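Work and Automation, Unit 5: The Flower Room at Fergate

Notes by Olaia Soler. Please read before Sunday's discussion board closes.

Last time we looked at car plants, where robots have been part of the job for decades. Now for something I've been looking forward to all term! Fergate is a wholesaler that supplies hotels and event halls with finished vases of flowers, and the work has always been done by hand at long tables. In December, its busiest month, the flower room sends out 1350 vases a week. In a slow month it's closer to half that.

Before the change, a table worker did everything: pick the glass, fill it, cut and set the stems, carry the vase to the cart. Radwa El Khatib, who ran the room for years, told our class that the arranging was the part people loved and the carrying was the part that sent them home sore. Keep that split in mind, it comes back in every interview.

The Garrido cells took over moving the vases. A two-fingered gripper has to deal with glass in all sorts of shapes, with leaves hanging over the rim, and that's a lovely hard problem (clear glass is tough for cameras, and a full vase is heavy at the bottom and floppy on top).
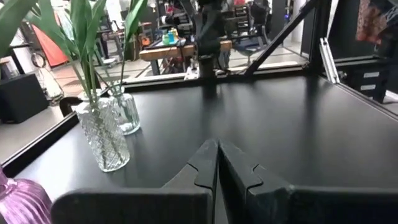 Fig. 1. Gripper fingers over the black tabletop, with two clear vases of greenery on the left.

Look at what a worker has to know in order to share a table with this. How far apart should the vases stand? Which way should the long leaves point? Florencio Alcaraz started as a cutter and now sets up the tables for each shift, and he describes his job as "thinking about where its hands will go." He had no training in robotics. He had years of knowing how a vase tips, and the engineers kept coming to him with questions!

What changed for the staff:

Carrying dropped sharply. Setup and checking grew, and at first they weren't in anyone's job description.

Pay grades lagged behind. Table setters stayed on the cutter's rate until Lucía Villalobos raised it at a shift meeting.

Talk at the tables got thinner. Two people used to face each other across the flowers, and now one of them often faces a cell.

New people learn in a different order. They meet the machine's stop button before they meet the shears.

I find the third point the most interesting and the least studied. Bring your own examples, from any job you've had.

Terms to know: task (one piece of a job), job (the bundle), handoff (the point where person and machine trade the work), tacit knowledge (what Florencio has).

For next week: read the Plestberg case, pages 1 to 14, and write 600 words on one handoff you have watched closely. Who waits for whom? Charoen Wattanapong is running the help session at 4:30 and is happy to look at drafts.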